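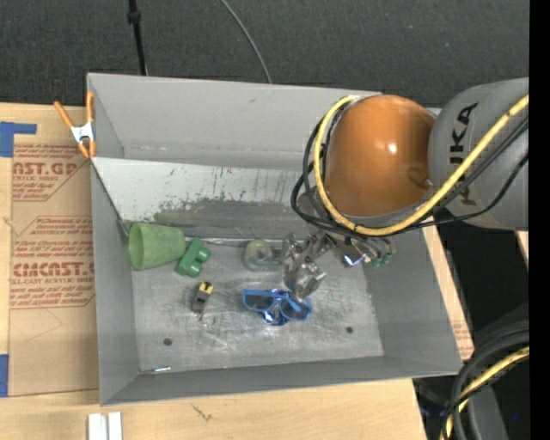

Grey metal bin on the wooden tabletop, with the KUKA arm reaching in.

Products Research Reports Stockists Contact

Reports > Tarawneh Fund > Flonatine > Progress report, July

Flonatine cleansing balm: progress report to the Tarawneh Fund

Prepared by Marisol Cuervo, Gososance, Nernadstead

Period covered

The report covers the second half of the grant, from the end of the first wear trial up to the start of July. The last report closed with the balm at recipe 5 and two open complaints from the people trying it: it left a film round the eyes, and it went grainy in the jar if kept in a warm bathroom. Most of the work since then has been on those two points. Packaging and the label wording have also moved on, and there is a short note on money at the end.

Recipe

Recipe 5 used a high share of shea butter, and the graininess came from that. Elias Khoury made a set of small batches with the shea cut back and a harder wax put in its place. The first of these were too stiff to scoop with a finger. The one we have kept is softer and melts on the skin in a few seconds, although it is slightly less rich than before. Some testers will miss that. We think it is a fair trade for a jar that stays smooth.

The film round the eyes took longer. We changed the emulsifier, which is the part that lets the balm turn milky and rinse away when water is added, and then had to change how much of it we used. Too little and the film was still there. Too much and the skin felt tight after rinsing. Elias settled on a middle amount in May and it has not been altered.

The balm still has no added scent. We were asked by two shops whether a lavender version could be made. It could, but not within this grant, and people with easily irritated skin are the ones the fund asked us to make it for.

Second wear trial

Afaf Dabbas ran the second trial with 30 people, all of whom described their skin as dry or easily irritated. Each used the balm every evening for four weeks and filled in a short sheet at the end of each week. Seven of them had taken part in the first trial as well, so they could compare the two recipes.

At the end, 23 said they would carry on using it. The rest gave mixed answers. The most common reason for not carrying on was that they preferred a cleanser that did not need a cloth. One person stopped in the second week with redness on the cheeks, and was advised to see a pharmacist. Afaf spoke to her again after the trial and the redness had gone, but she had changed her moisturiser in the same week, so we cannot say which product was the cause. It is recorded as a possible reaction.

Comments on the film round the eyes were much fewer than last time. Waterproof mascara remains a weak spot. The balm takes it off, but it takes two goes, and the instructions on the jar will say so. Several people wrote that they had used far too much at first. Afaf has suggested a line drawing showing a hazelnut-sized amount, and that is now with the label designer.

The sheets themselves could have been better. The question about "comfort" was read in different ways -- some people answered about the feel of the balm, others about their skin the next morning. It will be split into two questions if we run another trial.

Storage tests

Jars have been kept in the warm cupboard, in the fridge and on an ordinary shelf. The fridge jars go hard but recover when left out. The warm cupboard jars have stayed smooth so far. One lid in that group had not been screwed down fully and the jar was taken out of the test. The full storage period is not over, so we are not yet putting a shelf life on the label.

Packaging

The glass jar tried in the first half was liked by testers, but it was heavy to post and hard to open with oily hands. Nizar Matar has moved us to an aluminium tin with a wide screw lid. The first samples had a sharp inner edge and went back to the supplier. The second lot were fine. The tin is also cheaper, which helps with the shop price.

Label wording has been cut down. An earlier draft said "suitable for all skin types" and we have taken that out, as the trials did not test it.

First production run

Karim Nassar oversaw the first full run in June, which gave 518 tins fit for sale. A small number at the end were underfilled when the balm began to set in the filler, and these have been kept back for staff and for testing. For the next run the filler will be warmed beforehand and topped up in smaller amounts.

Money

Spending is within the grant. The tin samples cost more than planned, mainly from the return, and the trial cost less, mainly from lower postage. We would like to move the small amount left on the trial line across to storage testing and ask the fund to agree to this in writing.

What is left to do

- Finish the storage tests and set the shelf life
- Finish the label, including the drawing of how much to use
- Get the final safety paperwork signed off by the outside assessor
- Place the tins with the first shops in Nernadstead

The safety paperwork is the item most likely to slip. The assessor has the new recipe but has asked for further details from the wax supplier, and we are waiting on them. No tins will be sold until it is signed. If it comes back by the end of the summer the rest of the plan stands as agreed.

Questions about the trial should go to Afaf Dabbas, and anything about the grant to me.

Contact | Privacy | © Gososance, Nernadstead | Back to top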